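Terry towels and water hardness
@linenroom_notes
August 6, 2023

Thread on why cotton terry stops absorbing water. Mostly laundry chemistry, some numbers from the plant in Kudcombe. Written for people who run small on-premise laundries, but a home machine follows the same rules.

Terry is a pile weave. One set of warp yarns is held tight and forms the ground. A second set is let off slack and gets pushed up into loops. The ground holds the towel together. The loops do the drying.

Cotton fiber is mostly cellulose and cellulose likes water. Raw cotton doesn't, because it has a wax layer. The mill scours the wax off before dyeing. A towel that repels water out of the package usually has silicone softener on it from finishing, put there so it feels good on the shelf.

That finish comes off in a few hot washes with detergent and no softener. Towels peak some time after that. Then they get worse, slowly, and most laundries blame the mill. 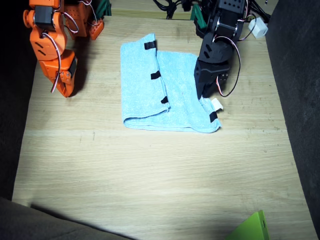

Light blue terry, folded.

The usual cause is residue. Three sources, in the order I find them: hardness salts, fabric softener, detergent that never rinsed out. They compound. Calcium ties up the detergent, so the operator adds detergent, so there is more to rinse, and the rinse water is just as hard as the wash water.

Kudcombe city water tested at 264 ppm as calcium carbonate. Anything over 180 is classed as very hard. The softener at the plant had been in bypass since March because of a stuck valve. Nothing on the panel shows this. You find out by testing the water at the machine.

Test at the machine, not at the softener outlet. We had one washer where the cold line was plumbed ahead of the softener and the hot line after it. Wash was soft. Every rinse was hard. Whoever did the piping probably saved an hour.

How to measure absorbency without a lab: the drop test. Cut softener-free distilled water, room temperature, one drop from a fixed height onto flat, dry, conditioned cloth. Time from contact until the shine disappears. Repeat in several places on the same towel and write down every value, including the bad ones.

Correction to the last post: ignore "cut softener-free." I edited two sentences into one. Distilled water, room temperature, one drop.

My pass limit is 3 seconds. Good institutional terry takes the drop too fast to time with a thumb. The worst towel from the Kudcombe lot took 22 seconds, and the drop sat up like it was on a waxed car.

Condition the cloth first. A towel straight from a hot dryer is overdried and reads slow. Leave it out flat for a few hours in the same room where you do the test. If you compare results from a humid day and a dry day you will end up chasing the weather.

Test the body of the towel and skip the dobby border. The border is flat weave, often with polyester in it, and it behaves differently. I've seen complaint reports where every reading was taken on the border, presumably because it's easier to see the drop there.

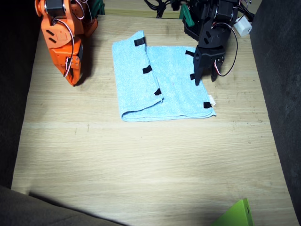

Polyester content in general: a little in the ground yarn is fine and makes the towel last longer. In the pile it's a problem. Polyester holds body oils, and oils carry odor through a wash that would clean cotton. If the label gives only a total percentage, ask the supplier where it is.

The Dumham mill does publish this, split by pile and ground. I wish more did. Their sheet also gives pile ratio, which tells you more about drying performance than weight does. Two towels at the same weight can have very different loop height.

Weight still matters for the budget. Heavy terry holds more water after extraction and needs more dryer time. For a property that pays for gas by the therm, going up one weight class shows on the bill before any guest notices the towel.

On softener. Cationic softeners work by depositing a fatty layer on the fiber. The fatty end faces out. You are applying, in a thinner coat, what the mill removed. One dose does little. It builds up over repeated washes because the next wash doesn't remove all of it.

Susotel's linen spec used to call for softener in every load, terry included. We ran a split lot for them: same towels, same formula, half with and half without. At 33 cycles the half without was still under the limit on every reading. The softened half was failing at the center of the towel and passing near the hems. I don't have an explanation for the hems.

Housekeeping did prefer the feel of the softened lot when asked to handle both dry. I'm reporting that because it's the reason softener stays in specs. People judge towels dry on the rack and then use them wet.

Stripping a lot that has gone bad. Order matters:
Hot wash, normal detergent dose, no softener, no sour.
Hot wash, no detergent at all, with a chelant or sodium citrate.
Second rinse in soft water if you have it.
Dry fully, condition, retest.

If the no-detergent wash makes suds, you had detergent in the cloth. Run it again until it doesn't. Suds at that stage are the cheapest diagnostic you'll get.

Vinegar is what everyone recommends. It does dissolve carbonate scale. It does little for softener, and used often it is hard on some rubber seals. Never put it in a load with chlorine bleach. That releases chlorine gas. Commercial plants use a measured sour in the final rinse, which is the same idea with a known dose.

Do not strip colored terry with the whites formula. Chlorine takes some dyes in one pass and vat dyes mostly shrug it off, and you can't tell which you have by looking. Check the supplier sheet or sacrifice one towel.

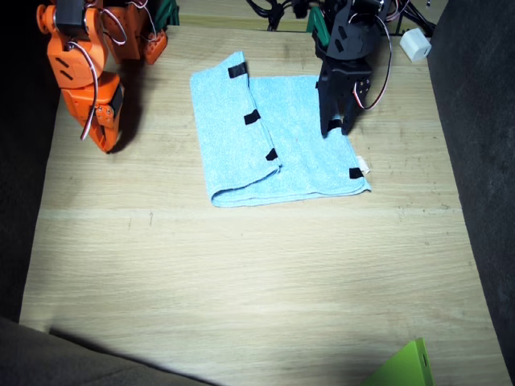

Does a stiff towel mean it's worn out?
Usually it means residue or line drying. Worn terry goes thin and flat, with broken loops and lint in the trap. Stiff terry with full loops will often come back after stripping.

More on line drying, as I get asked. Water left in the cloth bonds neighboring fibers together as it evaporates in still air. Tumbling breaks those bonds as they form. Ten minutes of tumble after line drying gets back most of the softness, and a hard shake before hanging helps a bit.

Overdrying is the opposite mistake and costs more. Cotton wants to hold a few percent moisture. Below that the fiber gets brittle and breaks, and what's in the lint screen is your pile. If a full load comes out crackling, shorten the cycle.

We fitted a Pintér moisture probe on one dryer and left the other on the timer. The timer dryer was running well past dry on small loads, which anyone could have guessed. Full loads were fine on both. The probe needs its contacts wiped down regularly or residue gets on them and it reads dry early. I found that one the slow way.

Load size. Terry needs room for water to move through it. Fill by weight of dry goods and go lower for terry than the drum rating suggests. An overfilled drum rinses badly, and bad rinsing is where most of this thread started.

Order of work if you have slow towels: test water at the machine, hot and cold separately. Check the softener bypass. Stop fabric softener. Cut detergent to the label dose for your hardness. Strip a few towels, not the whole lot. Retest. Only then call the supplier.

Kudcombe follow-up: valve replaced, rinse line replumbed, softener dose set to zero for terry. Stripped towels are passing. I'll post the cycle-by-cycle readings when the lot has more washes on it. The cold line on the last washer still tests harder than the rest and we're looking for the tee.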